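Last updated: September

Posted in September by the Evumton bench notes author

4. Teaching Rimach to find a cup

Right, Rimach is installed and the arm is homed, so let's get the planner talking to the cameras!

1. Open Ternis, pick the wrist view and set the exposure to 800. I leave auto off.

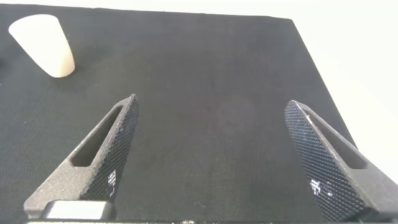

Kolář wrote in to say that 800 is too bright under daylight lamps, and that 11 frames of averaging does more for the mask than exposure ever did.

2. Switch to the head view and press Calibrate. Keep your hands out (please!) until the bar reaches 99. 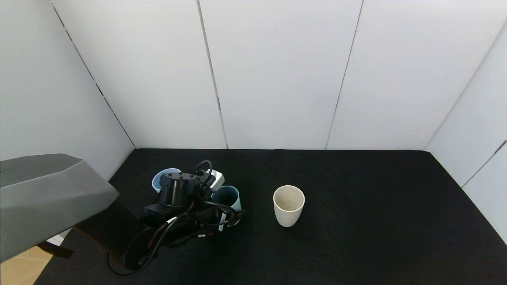 Reading time: 2 min

3. Load the cup model, then tick "upright only". If the tracker hops between cups, give each one its own colour label.

Note: the point limit is 3,000 per object. Go higher and the planner gets sluggish.

4. Run Preview before you run Move.

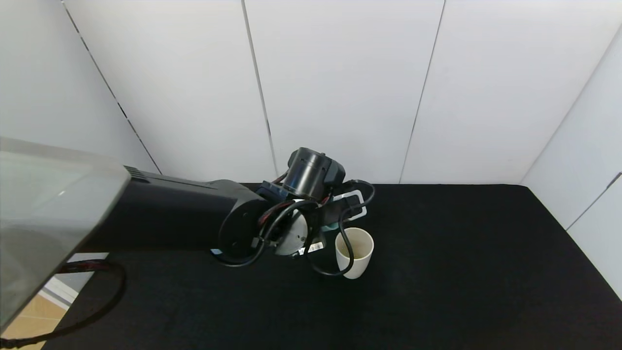
Preview draws the path without sending anything to the motors, and I use it every single time. Check the cables as well as the links, as Rimach only knows about the links. With one passing in front of the cup's rim like this, the mask can come back in two pieces, so turn on Merge.

5. Save the scene and go back to the wrist view.
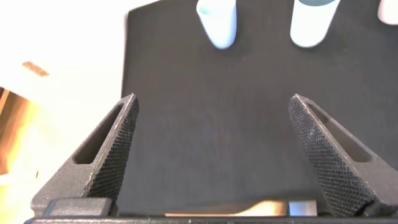
Do I need to calibrate again after a restart? Only if a camera has moved; the saved scene keeps the old values.

Caution: Stop in Ternis pauses the plan. It doesn't cut the power.

© Evumton | Contact | Back to top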